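Subject: Re: [homebots] Anybody tried the Bresix rental? 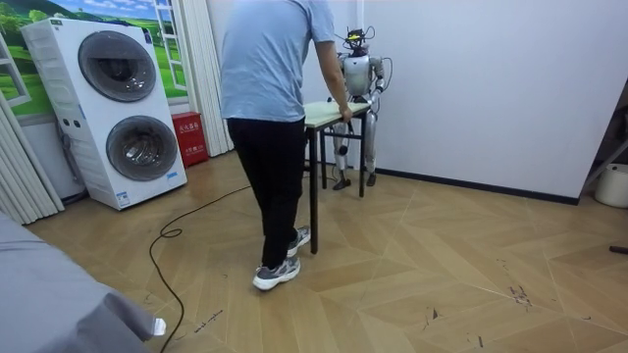

Okay Lajos, you asked, so I'm finally writing this up. We've had the Bresix humanoid for two weeks now and I have opinions!

On Friday, Lajos Kun wrote:
> Has anyone on the list rented one of the Bresix humanoids? Their
> page says 4 hours of setup and then it helps with laundry, folding,
> the works. Rekha thinks it's a toy. I'm half tempted. Mostly I want
> to know how much babysitting it needs, and if support picks up.

Setup first. The four hours is fair if you have two people and don't stop for lunch (Wubit and I stopped for lunch). Most of that went into the table. It wants a table right in front of it, at a height it likes, and every time you shift the thing you run the calibration again. I've nudged that little green table so many times I could do it asleep. Ours has skinny metal legs and slides on the parquet, so get something heavier if you can, or put rubber under the feet.

Folding towels is good. Really good, better than my brother! T-shirts, so-so. Anything with buttons, forget it. We haven't let it near the washer door yet. The manual wants a separate practice routine for round doors and I keep putting it off.

Babysitting: plan on being in the room. Also watch the cable, I've stepped on ours more than once, and the manual is pretty stern about keeping it clear of the feet.

Support is the part I'd pay for again. Heino Stankevičius on their help line walked me through an elbow fault at nine at night and stayed on until it cleared. The 300 a month covers those calls, but it doesn't cover shipping it back, so read page 4 of the agreement before you sign. I didn't.

Rekha, it's a bit of a toy, sure. I'm still keeping it through November.

Lajos, if you want to come see it, any evening after six works. Bring towels. And does anyone know if the Uvatar grips fit the Bresix wrist? Nesia sells them used and I'd love to try a softer pair on the T-shirts.

Zinash Teshome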